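About Zirnow

Zirnow is an independent test house for grippers, robot arms, cameras and controllers. We carry out comparative trials for manufacturers who wish to know how their equipment stands beside that of others, and for buyers who must choose between several products and have little time to try them all. We do not sell equipment, and we take no commission on anything a client buys after reading one of our reports.

Our history

The company began as the testing section of Heltodar, a maker of packing machinery. Heltodar needed to pick a gripper for a line that handled soft goods, and found that the published figures for closing force and stroke told it very little about how a gripper would cope with a folded shirt or a shoe. The section was set up to answer that one question. Within a few years it was receiving requests from outside the group, and it was later made a separate company under its present name. Heltodar remains a client and is treated on the same terms as any other.

We now employ 18 people across two sites. The main laboratory is at Barbier House, where the arms and controllers are kept. The smaller site, known as Stamumar Yard, is given over to hand-held tools, camera mounts and long-run wear trials.

What we test

Most of our work falls under one of four headings.

Grippers. We compare finger shapes, pad materials and linkages on everyday objects. The standard set contains 30 items, from a teaspoon to a filled rucksack, and is reviewed each April. Clients may add items of their own.

Arms. We measure how closely an arm returns to the same point with different loads, and how its behaviour changes after several hours of steady work.

Cameras. We look at field of view, delay, and the effect of bright surfaces and quick movement on the picture. Cameras fixed to a gripper are tested on the gripper, in the position in which they will be used.

Controllers. We record response times and examine how each controller deals with a lost signal, a blocked joint or an emergency stop.

How we work

Every trial starts with a written plan, agreed with the client before any equipment is unpacked. The plan sets out the objects, the number of attempts, the conditions on the bench and what will be counted as a failure. Once it has been signed it may be changed only in writing – and the change is printed in the final report.

A full gripper trial consists of around 1,000 grasps. Part of these are made with the gripper mounted on an arm and part with the same fingers fitted to a hand-held tool. The second method allows an operator to approach an object from awkward angles at short notice, and often brings out faults in the fingers that a programmed path would pass over. Shoes are a useful object for this stage. The sole is firm, the upper is less so, and the heel offers a curved surface on which square-tipped fingers do not always settle evenly. 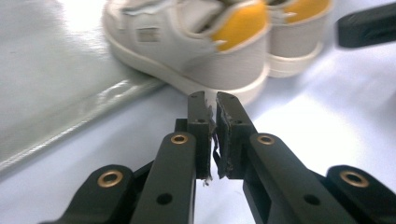
Wear is recorded throughout. Finger padding is examined at set points in the trial, and any tearing, fraying or lifting is noted together with the number of grasps completed. Worn pads are kept in labelled bags for 13 months, so that a client may ask to inspect them. Where a client wishes to know how a gripper performs with damaged padding, we continue with the pads in place and report those results under a separate heading.

Results are given as plain counts, with the raw records attached. We do not award stars or overall scores. A gripper that does poorly with cutlery may be the right choice for footwear, and our clients are better placed than we are to decide which of these matters to them.

Independence and confidentiality

Equipment sent to us remains the property of the client and is returned at the end of the trial, unless it has been agreed that it will be taken apart. Reports belong to the client who commissioned them. Where two or more manufacturers share a trial, each receives the full figures for its own product and an unnamed summary of the rest.

Visiting us

Clients are welcome to attend any part of their own trial. Visits to Barbier House begin at 9.30 in the morning and should be arranged through the office in advance. Visits to Stamumar Yard are by agreement with the laboratory manager. Closed shoes must be worn at both sites.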